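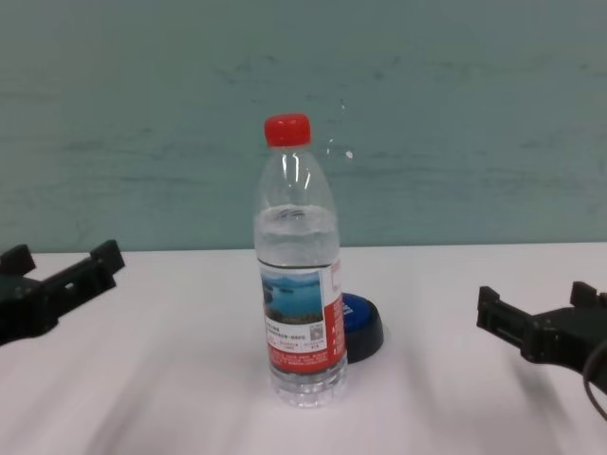

Packaging Materials, Unit 6
The single-serve water bottle: body, closure and label
Handout prepared by Vilmos Erdős. Revised 8th January.

1. Scope

The unit covers the small clear bottle for still water, with a screw cap and a wrapped label. Carbonated drinks need a different base and are dealt with in March. Bring a bottle to the session, with its cap and label in place.

2. Terms

Finish: the threaded part at the top, which takes the cap.
Neck: the narrow length under the finish.
Shoulder: the region where the neck widens into the body.
Label panel: the part of the body that carries the label.
Ribs: horizontal grooves in the wall.
Base: the part in contact with the table or shelf.

Use these terms in the written report. "Top" and "bottom" will not be accepted as names of parts.

3. Body

A thin plastic wall bends easily when squeezed. Horizontal ribs stiffen it against inward pressure from the side, but do little for vertical load and can reduce it if cut too deep. Ribs on the lower body also give the hand something to grip. A base slightly wider than the wall above it improves stability when the bottle stands upright.

Clear plastic allows the fill level to be read without opening the bottle. Read it at eye height, on a level surface, at the lowest point of the water surface. Reflections in the empty upper part can be mistaken for the water line; tilt the bottle a little and the true surface moves.

4. Closure

The cap seals by pressing against the rim of the finish. Cap colour has no effect on the seal. It is chosen to match the label or to tell one product in a range from another. A strong red is easily picked out against a pale background, and is often repeated on the label.

5. Label

A paper label wrapped round the middle of the body normally has to hold a picture, a block of product text, a machine-readable code and a coloured band or border. On a curved surface only part of this is legible from any one position. Small white text on a red band is a common weak point: slight spread of the ink closes up the characters. A QR code should be placed where the curve does not carry its edges out of view.

6. Practical work

Work in groups of up to 4. Record on sheet 13:
a drawing of the bottle in side view, with all parts named
height of the water surface above the table
position of the upper and lower edges of the label
side deflection at the label panel and at the ribs, cap closed
the same with the cap removed

Deividas Lukoševičius has the gauges. Return them to the Prolton cabinet.

Reading: Lytvynenko, course notes, section on thin-walled containers.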